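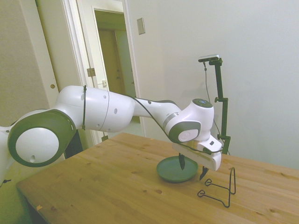

Went over to Flallovmont to see the Wurkis build, which I'd been promising to do since May and kept putting off. It's a shared workshop, sort of, more a house with the workshop bit spread through it, and the arm lives on a wooden table in the room off the hallway. White arm, black fingers on the gripper, green plate under it and a wire stand next to the plate. The job is plate into stand. That's the whole project at the moment and it's taken them most of the year. Camera up on a dark green pole at the back with its lead just hanging down the side, which is pretty much how I run mine so I felt at home straight away.

Notes written up on the train, 26 October 2021, sorry for spelling.

Getting there

Bus from Vavville, change at the bottom of the hill, then a walk. Don't trust the map, it sends you to the old entrance and that's bricked up. Go past the garages and knock hard. Door's on the latch if anyone's in. Tea available, bring your own milk. Parking hopeless.

What they're trying to do

Wurkis is the name for the lot, arm and software and everything. The software on its own is called Lins, took me half the afternoon to get that straight because people use both words for both things. Idea is a kitchen helper that puts crockery away. Cups were the first go, back in May, and they gave up on cups because of the handles. Plates looked easier. Plates are not easier! A plate flat on a table gives you nothing to get hold of except the rim, and the fingers have to come down one each side of that rim without shoving the whole thing along the wood. Then it's got to be tipped upright, and then it's got to find a slot made of thin wire.

Wire is the bit that's hurting them. The depth reading goes funny on anything that thin, so Lins either sees the stand in bits or doesn't see it at all. Current fix is to tell it where the stand is and hope no one's knocked the table. I asked about a chunky stand instead, something printed, and got told that would be cheating. Fair enough. I'd cheat.

Running it

Saw a fair few goes. First couple were with somebody steering by hand from the laptop, to get examples in, then they let it run on its own. Steered ones fine. On its own it went to the plate quickly and then dithered over it, coming down a touch, going up a touch, for ages. Got the rim in the end. Lift was ok, turn was ok, then it put the edge of the plate on the outside of the wire and pushed. Somebody hit stop. Same again next time, but other side. Third go it went in and we all made a noise.

They've got almost 300 recordings so far and reckon they want a good many more before it's any use. Each one gets watched back and the bad ones binned, which is dull work and gets shared out on a list on the fridge.

Bits I wrote down to copy

Clamps on the pole at different hights, so the camera can be shifted without drilling anything. Mine's screwed to a shelf and I've regretted it since day one.

Cable run along the top of the forearm with a proper loop left at the wrist. I had mine tight and it pulled out every time the wrist turned. Need to redo this week. Also a cable tie round the upper arm, cheap, does the job.

Plain wall behind. I've got bookshelves behind mine and it can't be helping.

Doing everything at one speed, slow, until the grasp is right. They were strict on this. I'm not strict on this.

Money

Kitty stands at 3479 after the arm was paid off and they're arguing over whether it goes on a second camera down low or on a better table. I said camera. Table's nice, knots and all, but it does rock a bit if you lean on it and if the stand position is typed in by hand then that matters, so maybe I was wrong and it's the table.

Other stuff

Stayed two hours, meant to stay one. Missed the good bus. The other room had a lathe in it I didn't get a proper look at, will ask next time. Also forgot to ask what rate they record at, if anyone from there reads this can you put it in the comments please, and the name of the plate shop.

They're open again next month, same arrangement, no need to book but message first if there's more than two of you becuase the room's small. I'll be taking my old gripper over for them to laugh at.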